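Section 9: Setting Up the Dramosero Label Printer

Before you start

Clear enough room for the printer and a full roll of labels. The printer needs a wall outlet or a grounded power strip. Do not use the Orano travel adapter sold with the older handheld model; the plug fits but the voltage is wrong.

Loading the roll

1. Press both side latches and lift the lid.
2. Slide the Andano roll onto the spindle with the labels facing up. A full roll holds 500 labels.
3. Pull the end of the roll under the guide bar until it sticks out past the cutter.
4. Close the lid. Both latches should click.

Note: Rolls from the Parisi range are wider and will jam at the guide bar.

Sorting before you print

Labeling goes faster when like things are grouped first. Put cables and adapters in one group, tools in another, and set trash aside. 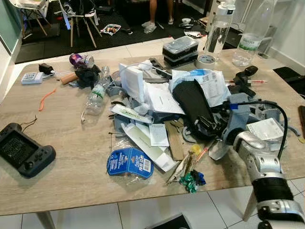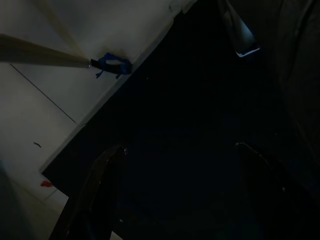

Printing the first label

5. Hold the power button until the light turns green. The first start takes roughly 20 seconds.
6. Enter the setup code 1751 and press OK.
7. Type a short name and press Print. Wait for the cutter to stop before taking the label.

Caution: The print head stays hot after a long run - let it cool before you open the lid.

If the label comes out blank, the roll is in upside down. Take it out, turn it over and repeat steps 2 to 4. Faded print usually means a dirty head; see the cleaning section.

Guide last revised September 8, 2026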